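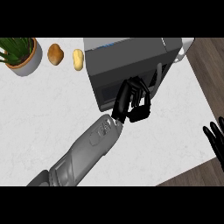
Do scheduled check-ins do anything?

Search this blog
Type and hit enter

My sister-in-law Bontu swears by the weekly relationship check-in. She and her husband sit down for 30 minutes, phones in another room, and take turns finishing sentences like "This week I felt close to you when..." They got it from a workshop in Witton, run by an outfit called Prenance, and she's been after me to try it since May.

So we tried it. I'll say up front that I went in with my arms folded.

The workbook has 50 prompts and you're supposed to draw 2 each time. My first one asked me to name a moment I felt "unseen." I hadn't felt unseen. I sat there hunting for one, and naturally I found one, and then we spent the rest of the evening on a dinner at the Fikres' that neither of us had thought about in months. Was that a hidden wound or did the card just make me go shopping for one? The workbook would say the first. I'm not convinced.

What bothers me is that the format assumes something is always waiting to come out. Some weeks the news is that the car needs tires. My friend Eun-ji, who has been married longer than anybody I know, says she and her husband do their talking while folding towels, and if one of them is upset the towels get folded badly. I trust that more than the cards.

I'll give the thing one point. Having a set time meant I couldn't put off the money conversation again — and I had been putting it off. We got through it in one sitting and it was less awful than I expected. But that was a calendar doing the work, and a calendar doesn't cost 40 dollars.

Bontu says we quit too soon. Maybe. She also says my skepticism is "a form of distance," which I notice is a hard claim to argue with without proving her right. We're keeping the hour and leaving the workbook on the shelf for now.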